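How to Budget for a Small Kitchen Robot Arm Setup
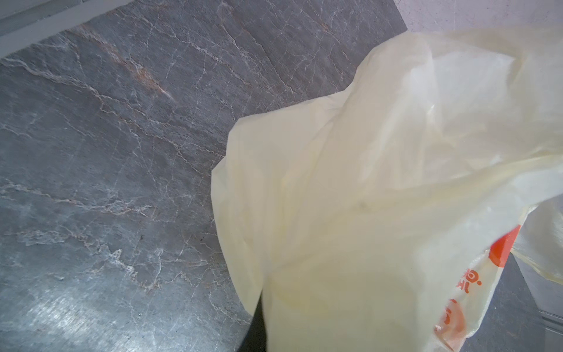 Reykjavík, 3 Aug 2022

Most first budgets for a robot arm are wrong in the same place. The arm gets a line, the gripper gets a line, and everything else goes under "misc." By the time the arm is running, misc. has cost more than the gripper did.

These steps are for small teams planning one station for household handling tasks: bags, dishes, packages, wiping down counters. We wrote them after buying for our own site at Keltadano and then helping Þorgeirsson plan theirs. Prices change too quickly to be worth listing, so this page deals with what to put on the list and in what order to decide it.

Step 1. Write the task list before you look at arms

Put down the objects you want handled, by name, and where they will be handled. "Groceries" is too loose. "Thin plastic shopping bag, picked up from a stone counter" is something you can buy for.

Thin film is a good test for your list. A crumpled bag on a veined grey counter asks more of the equipment than a mug does. The film folds over the fingers, it shows what is under it and hides it at the same time, and both the plastic and the stone throw back light. If bags, wrappers or cling film are on your list, mark them now. They will change what you spend on fingers, cameras and lamps.

For each item write:

Object and material
Heaviest it will be when full
Surface it sits on
Highest and farthest point it has to reach
Whether it can be damaged, and what a replacement costs

Keep the list to one page. Ours had 241 objects on the first try and we could not plan anything from it. We grouped them by how they are gripped and ended up with six groups, and the budget was built on those.

Step 2. Measure the room

Do this with a tape measure. Drawings of kitchens are often out of date.

Write down the counter depth, the height from counter to wall cabinet, the distance to the sink edge, and the gap between the counter and anything opposite it. Then check the power outlets and which circuit they are on. An arm controller, a computer and lamps on the same circuit as an oven will trip a breaker sooner or later, and an electrician's visit belongs in the budget if that is your situation.

Check the counter for overhang as well. A clamp mount needs a solid lip, and stone should not be clamped without a pad and a spreader plate. We decided against clamping to stone and paid for a floor stand. It takes up more room, but it can be moved and it did not mark anything.

Step 3. Choose the arm by reach and payload, in that order

Take the farthest reach from your list and add a margin. Full stretch is the weakest position for most arms and the slowest to plan around, so an arm that can only just touch the back of the counter is too short.

For payload, add up the object, the gripper, the wrist camera and its bracket, and the cables. The payload on a data sheet is usually before any of that. Ask the seller whether the figure holds over the whole reach or only close to the base. Get the answer in writing.

Ketill Thorlacius did our comparison and put every quote into the same sheet with the same rows. Two of the quotes that looked cheap had left out the controller. Check for these before comparing totals:

Controller and teach pendant
Emergency stop
Cables, and their length
Software license, and whether it is yearly
Shipping, duty and tax
Warranty, and who pays freight on a return

Step 4. Put real money against the fingers

Gripper fingers wear out. Budget for them as a supply, like paper. Hard fingers slide on thin film and soft pads tear on sharp edges, so a mixed task list usually needs two kinds.

We keep seven sets on the shelf and reorder when three are left. The ones we use now are from Jestari, and we also print our own blanks for trying out shapes. If you plan to print, add the printer time and the filament to the sheet, and a few hours of somebody's week.

Dark, matte fingers show up well against pale plastic in a wrist view. Against a dark counter or a steel sink they are harder to pick out. It costs nothing to choose the color when you order, so check it against your own surfaces first.

Step 5. Plan for cameras and light together

A wrist camera is the usual choice for close handling. Ask for the closest distance at which it stays in focus, and compare that with the distance from the bracket to the fingertips. A good camera that blurs at that range is no use to you.

Plan on a second, fixed camera with a view of the whole counter. With film or cloth, the wrist camera will often have the object filling half its view or more, and the fingertips may be covered.

Polished stone and glossy plastic both give glare. One broad patch of it can wash out the pattern of a counter. Moving a lamp fixes more of this than a better camera will. Set aside money for:

Two diffused lamps with stands
A blind or shade for any window that faces the counter
A matte mat, if the task allows one
Spare camera cables

Buy the lamps before the second camera. You may find that you can get by with a cheaper model.

Step 6. Count the consumables

This is the part that gets left off. Bags are the obvious one. A thin shopping bag that has been gripped many times is creased, stretched and softer than a new one, and it behaves differently. If you want results you can compare, you need fresh ones and you need to retire them on a schedule. We bought 400 bags for the first phase and stored them by type.

Buy printed and plain bags both. Printing gives the camera something to find on an otherwise pale surface, and a setup that has only seen printed bags may do badly with plain ones.

Other consumables to list: tape, cable ties, gloves, cleaning cloth, surface cleaner that is safe for your stone, food if you use real food, and trash removal.

Step 7. Price the hours

Equipment is the smaller half for most teams. Somebody has to set up the station, reset the counter between runs, label what was recorded and fix what comes loose. Estimate the reset time by doing it by hand with a timer, a full hour of it, and use the average. Do not use your best run.

Ea Østergaard runs our bookings and charges setup, resets and repairs to separate lines. It took some getting used to, but when we asked for money for a second station we could show where the hours had gone.

Storage belongs here too. Two cameras recording most of the day fill drives quickly. Record for one day at the settings you intend to use, look at the folder size, and multiply. Then price a backup of the same size.

Step 8. Decide whether to buy, lease or share

Buying makes sense if the station will be used most weeks for more than a year. Leasing costs more over time but suits a short project, and the lender normally handles repairs. Read the part of the lease about wear. Some leases treat scratched covers and gripper damage as your cost, and a kitchen is a scratchy place.

Sharing a station with another group works if both need the same mount height and the same gripper. If either one changes, you will lose half a day at every handover – more if the cameras have to be calibrated again. Þorgeirsson looked at sharing with us and leased through Drasis in the end.

Step 9. Order in stages

Do not place the whole order at once. This is the sequence we would follow again:

Stand, power work and lamps
Arm, controller and emergency stop
Gripper with both finger types
Wrist camera and bracket
Consumables for the first month
Fixed camera, drives and backup
Second finger order, after you know which type wears faster

Leave a few weeks between the gripper and the second finger order. Hold back a reserve for the brackets and adapters you did not know you needed, and do not let it be spent on upgrades in the first month.

Before you send the sheet for approval

Check that every object group from Step 1 has a finger type, a light setting and a consumables line next to it. Any group with a blank goes back for another look or comes off the list for this year. Quotes tend to expire, so put the expiry date in its own column. If approval is going to run into September, ask the sellers for an extension now, while the quotes are still open.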